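Zarkex tape grid kit for two-arm benches

I've been selling the Zarkex kit through Rowlands since September and it's still the thing I get the most emails about, which is funny for what is basically paper, tape and a printed guide! You get a roll of heavy kraft paper, 21 rolls of low-tack blue tape and a card of setup notes (my own, so blame me for the spelling).

The idea is simple. You lay the sheet between the arms, tape out your squares, then teach one point per square and use those points to check the arm whenever something has been knocked or swapped. My squares are never perfectly straight -- I've stopped fretting, as you teach to the crossings you've got.

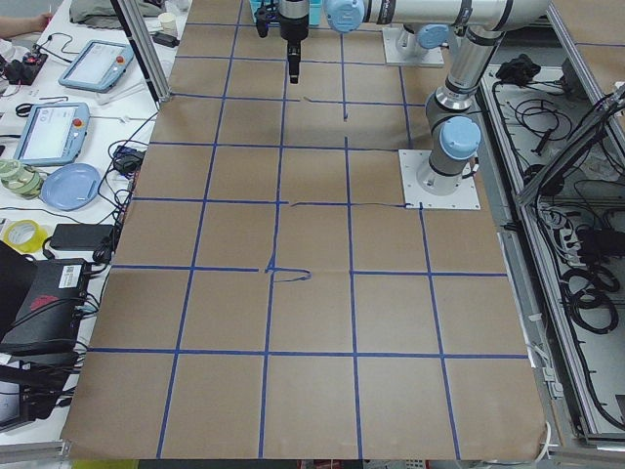
Does the grid have to come up every time I change a gripper?
Leave it where it is. Re-teach the tool point, run slowly to three crossings well apart from each other, and only tape again if the paper itself has shifted.

Femi Ogundipe at Skimton runs his check at the start of every shift, and he's the one who talked me into adding the wrist camera page to the notes. Open the fingers wide, bring the arm down over a square and look at the tape on the screen. If the lines sit differently from your saved picture, check the wrist bolts before you touch any settings (I learnt that one the slow way).

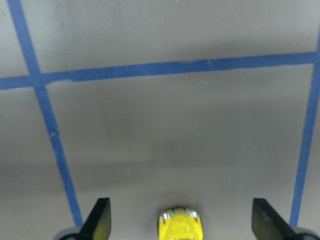

Tape does wear, mind. Press down any edges that lift, and replace a strip once it starts to fray near a crossing, or you'll end up teaching to a ragged bit. Wipe the finger pads while you're there, and have a look at the cable ties too.

Full kit, order code 136. Spare tape is code 101 and the long paper roll is 200. Arnulfo Tello packs the orders, so put a note in the box at checkout if you want the paper folded instead of rolled.

Page updated 7 Apr 2025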